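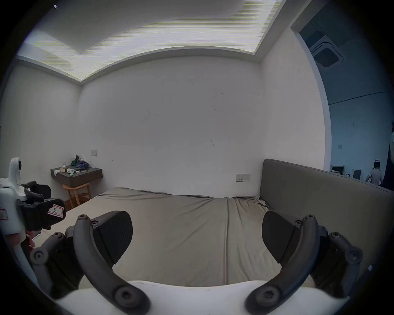 Why do we align the two gripper streams by cross-correlating motion when both already carry timestamps?

Each timestamp comes from a free-running clock, and the clocks drift apart. On our longest session the left and right streams were 142 ms apart by the end. For a two-handed task like pulling a sheet straight, that is enough for the policy to learn that one hand leads the other.

The old loader in Skurnomel matched frames by nearest timestamp and applied one constant offset per session. I replaced it last month with a two-parameter fit, offset plus linear skew. Angular speed is computed from the gyro on each side, resampled to a common rate, and correlated in windows of 60 seconds. A robust line through the window peaks gives the skew. Windows with a flat correlation curve are dropped before the fit.

I reran it over 1,049 bedroom episodes. The fit converged on all but 568 of the windows, mostly ones where one hand is parked while the other works. Those take their offset from the line fitted to the rest of the session.

Two things still bother me. Gripper width is logged on a separate thread and has its own latency, so it needs a third parameter that I have not added. Joelle Tarawneh also pointed out that the wide lens bends straight edges enough that the visual tracker loses features near the rim, and plain walls give it little to recover with. She has a mask for this in a branch of Prundov. I will merge it once the replay tests pass on her side.

Config keys are sync.window_s and sync.min_peak. The old sync.offset_ms key is still read but logs a warning.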